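Review: Pisamance striped waffle throw, gray and off-white

I bought this throw for a shared office, so this review is mostly about how it holds up in a room where a lot of different people pick it up and put it down again. If you want it for a bed at home, some of what follows will matter less to you.

The room is a plain one. It has a concrete floor, rolling chairs and too many screens, and it gets cold in the mornings from January until well into spring. We already had something red in the room for the throw to go over, and I wanted a light cover that could also be pulled off and used over the knees. The choice came down to this one and the Urik plaid, which was cheaper but scratchy. Jagadeesh Shetty, who sits nearest the door and feels the draft more than the rest of us, voted for the Pisamance after handling both in the Stirnside store.

The fabric is a knit with a fine waffle texture, and the texture runs through both colors. The stripes are broad and they alternate evenly. I mention this because the product page shows it folded into a small square, and from that I expected narrow stripes. Against red the gray looks a little cooler than it does in the store. The off-white is closer to cream under warm bulbs.
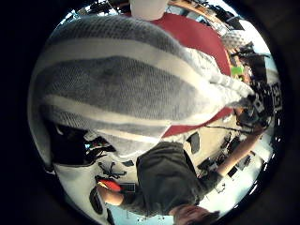
Weight is the first thing people ask me about. The label says 833 grams, and my kitchen scale agreed closely enough that I didn't bother weighing it twice. It is light enough to grab with one hand and heavy enough to stay on your legs when you turn in a chair. It does have stretch, as any knit does. If you pull it from one corner it goes long and narrow, and it takes a shake to get the shape back. Fold it in half first and you avoid most of that.

It slides on smooth surfaces. On anything upholstered with a bit of nap it stays where you leave it, but on a slick cover it will creep toward the floor over an afternoon. I tried a strip of rug gripper underneath, which helped, and then took it off again when somebody wanted the throw for a nap. A pair of ties sewn to the back would fix this for people who only want a cover. The Osagie version has them, but it comes only in solid colors and the knit is thinner.

Warmth is fair. The waffle pattern holds some air, so it does better than a flat cotton throw of the same weight. In a direct draft you will notice the gaps in the knit. For sitting at a desk with a sweater on, I think it is enough. For sleeping in a cold room I would want a second layer.

Washing has gone well so far. I have washed it four times on cool with a mild detergent and dried it flat over two chair backs. There was a small amount of lint the first time and very little after that. It came out of the first wash roughly an inch shorter. The gray has not bled into the off-white, which was my main worry. The instructions say no tumble drying and I have followed them, so I can't tell you what a dryer does to it.

The light stripes show dirt. There is no way around that with off-white in a room where people eat at their desks. Coffee came out with cold water and dish soap. A ballpoint mark did not come out fully, and I now keep that end turned under.
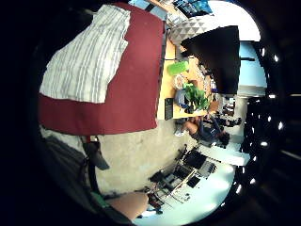

Gray stripes over the red, with the patterned piece and the table close by.

Some people here thought the stripes would fight with everything else, mainly the gray-and-white triangles. I don't find that they do. The grays are near enough to each other, and stripes and triangles seem to get along as long as there is some plain color between them. The red does that job. If your furniture is already gray I would go for one of the solid throws, as this one might disappear into it.

Edges are the weak point. The hem is narrow, and it doesn't hang straight unless you take the time to arrange it. Draped in a hurry, it looks untidy. I also found one loose thread near a corner in the second week, which I knotted and pushed back through. It hasn't moved since. Check the corners when it arrives and before you cut the tag off.

The throw comes in a cotton drawstring bag, which we use for chargers. Delivery took four days.

Good: texture, weight, washes without bleeding.
Less good: narrow hem, slides on smooth covers, shows every mark.

I would buy it again for the same room, in a darker stripe if they made one.

Posted 26 May 2021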